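Organization of Hand Tools in the Shared Workshop

Project report, Hartley Workshop Practice course
Submitted 11th May

1. Background

The workshop in the Urkley building is used by all the students of our course. In the first semester many of us lost time in looking for small tools. They were kept in two deep drawers, and the scissors were usually under everything else. Our group of 4 students chose this as the subject of the project, with the aim that every common hand tool can be found and returned without opening a drawer.

2. Choice of storage

We compared 3 solutions: a rolling cabinet from Stevedard, foam inserts for the existing drawers, and a metal pegboard. The cabinet was too wide for the space beside the door. The foam inserts look very clean, but they must be cut again each time a tool is replaced by one with a different shape. The pegboard was selected because the hooks can be moved by hand and the teacher can see the whole board from the desk.

The panels and hooks were bought from Isix. Some 900 tool loans were written in the workshop notebook since December, and we used these notes to decide which tools should have a place on the board. Tools which were borrowed very seldom stayed in the drawers.

3. Arrangement

We first put the tools on a table and tried several positions. The scissors were borrowed most often, so we gave them a place near the middle. Pliers have their own hooks. For screwdrivers we used a cylindrical holder, with the handles up, so that the colors of the handles help to recognize them.

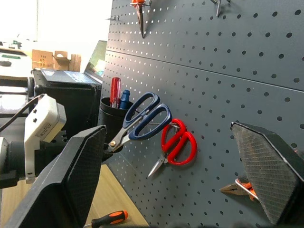

Figure 1. Two pairs of scissors on the pegboard, with the screwdriver holder beside them.

The distance between tools was more difficult than we expected. If two pairs of scissors hang too close, the handles touch when one is taken. We moved the hooks several times — also after the first week of use — before the users were satisfied.

4. Remaining problems

The board does not solve everything. A screwdriver can still be left on the floor or on a table after work, and an open holder does not show clearly that one is missing. We considered painting the outline of each tool, but then the arrangement would be fixed and the main advantage of the hooks would be smaller. Small labels under the hooks are a possible next step. We also want to ask the users in the next semester if the holder should be placed lower.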